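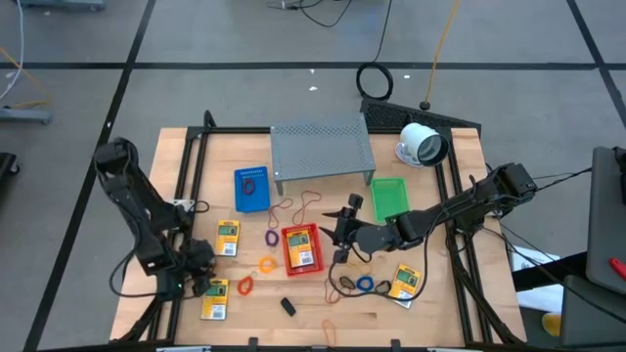
Posted Apr 19, 2019

The Dovness show sold out its floor in February, so when the Mackay Theater opened its doors for a free backstage day before opening night, I was in line by breakfast. I have loved Otar since their second album (the one with the train noises!), and this was a chance to see where a pop residency gets put together. We started in the rehearsal hall, and I was grinning before we'd gone ten steps. Black tape on a gray floor gets me every time, long straight lines and diagonals, and I can't look at it without wanting to find my mark and wait for a cue.

From there they took us up to the main room, which holds 456 people. That's tiny for a band that played arenas last year, and it's going to be wonderful. I stood at the back row and could read the set list on the monitor desk. No, I'm not sharing it, but if you like the slow songs you're going to be very happy.

The wardrobe room was my favorite stop. There are 136 costume pieces for a show with 5 people on stage, and the silver coats weigh so much more than they look. We each got to try one on! Mine came down to my shins.

Then sound check, or part of one. We heard the opening of "Fascombe" four times in a row while they fixed the low end, and I'd have sat there for forty more. The horns are live, by the way, which I had been hoping for ever since the tour video came out.

A couple of practical things. The tour runs 115 minutes with a lot of stairs, though there's an elevator if you ask at the front desk. Bags go in a locker. The cafe in the lobby does a very good grilled cheese, and the merch stand was already open, so I came home with the blue shirt and a poster I have nowhere to hang.

My seats are for the second week, left side of the balcony. I'll write up the show itself once I've been.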